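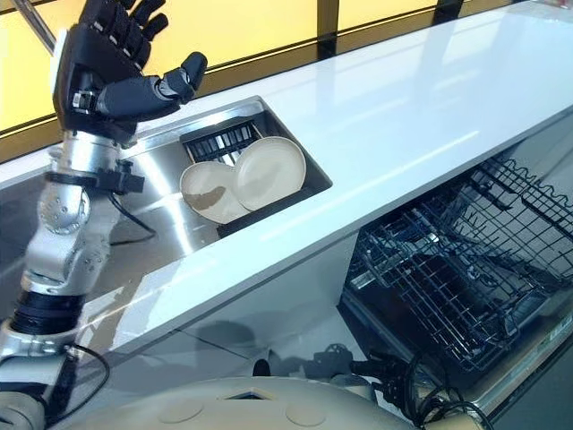
Short Fiction

The Second Draft

Rosalba Tedesco had written the first one herself, at the kitchen table in Clasondale, on the back of a hydro bill, and she thought it was pretty good.

"Settimio Monti passed away peacefully," she read out. "He is survived by his sister Rosalba, his niece Ginevra, and a garage full of accordions."

"He'd love the accordions," said Ginevra. "He'd hate peacefully."

He would have! Her uncle had never done one peaceful thing in his life. He had argued with the radio, with the parking meters on Parisi Street, with the priest who came to the hospital to comfort him and left an hour later agreeing that the old hymn book was better. Ginevra pulled the bill across the table and crossed the word out. Then she crossed out "passed away" as well, and there wasn't much left of the sentence.

The newspaper in Odton gave you 200 words for the basic price. Anything over that was extra, and the woman on the phone, Yesenia Arellano, had explained it so kindly that Rosalba had ordered the larger notice on the spot and then fretted about it all through supper. She counted with a pencil, tapping each word. The accordions alone came to a whole paragraph, because you couldn't mention the red one without the story of the ferry, and you couldn't tell the story of the ferry without Rosario.

"Do we put Rosario in?" Ginevra asked.

Her aunt got up and filled the kettle, though it was already full.

Rosario Amato and Settimio had played together for 32 years, weddings mostly, and christenings and the harvest supper and once, gloriously, the opening of a tire shop. They wore matching vests. They had a waltz they'd made up between them that had no name and never ended the same way, and people in three towns would push back their chairs when they heard the start of it. Then there was a quarrel about money, or about a vest, or about who had really made up the second half of the waltz. It depended who you asked and whether they'd had their dinner. After that Settimio played alone, and louder.

"He isn't family," Rosalba said.

"Neither are the accordions." 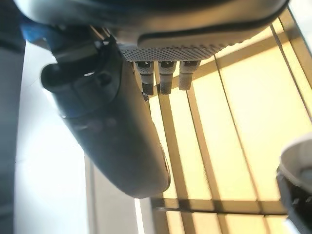 Rosario's view, when Ginevra finally got him on the phone that night, was that they should leave his name out and put the waltz in, and that if they called it Settimio's waltz he would not say a word against it, at least until after the funeral. He wanted to know what the notice said so far. She read it to him, what there was. He asked her to read it again, slower. Then he told her it was missing the dog, the tomatoes, the time with the mayor's hat, and the fact that Settimio could whistle two notes at once, and surely that was the most important thing about him?

She had forgotten the whistling. How could she have forgotten the whistling? She stood in the hall with the phone against her shoulder, writing as fast as she could on the wall calendar, right across November, filling up the squares. Rosario kept going. He remembered the colour of the van. He remembered what they were paid for the tire shop (a set of winter tires, and neither of them had owned a car that fit). At some point he started to hum, to show her how a bit of it went, and she held the phone out so her aunt could hear.

Rosalba came and stood beside her in her slippers. She listened right to the end, or to the place where he stopped.

"That's wrong," she said into the phone. "He went up there. He always went up."

"He went up when you were in the room," said Rosario.

They were on the line until past eleven. By then the notice ran down the calendar and onto the back of it, and there was no chance in the world of getting it under the limit. Rosalba found her glasses and her pencil and started at the top. She put in the van. She put in the hat. After his sister and his niece she wrote "and by Rosario Amato, of Odton," and looked at it for a bit, and then she went to see what was in her purse.

Last updated: 11/25/23

We use cookies to remember your reading preferences. By staying on this site you agree to their use.

Contact | © Lomex Stories | Back to top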